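Killo grippers: soft cloth comparison

Data card, version of Nov 17, 2021. Maintained by Dilwyn Voyle, Zillbridge.
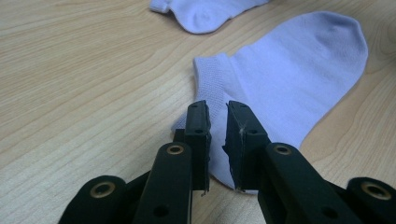
We have compared two sets of finger pads on the same hand-held gripper, to learn which one picks up small knitted things better from a flat table. The pads are named Oluvlow (the harder one) and Bogdan (the softer one). The linkage of the gripper is the same in both cases and was not adjusted between the sets.

Contents

The set has 800 recordings, half of them for each pad. Every recording is one attempt with one pair of socks on a wooden table. The camera is fixed on the gripper and records at 60 frames per second. The finger opening is saved in a separate file with the same number.

Labels

hold: the cloth stayed between the pads until the tool was lifted fully
slip: the cloth was lifted and then fell
miss: the pads closed without cloth

In 9 recordings two persons did not agree about the label. These are marked "unsure" and we advise to leave them out of training.

Known problems

Recording 112 has no opening file. The edges of the pads become rough with use, so please do not mix early and late recordings when you compare. Lint on the pads was not removed during a session.

Questions and corrections can be sent to Dilwyn. The next version will add towels.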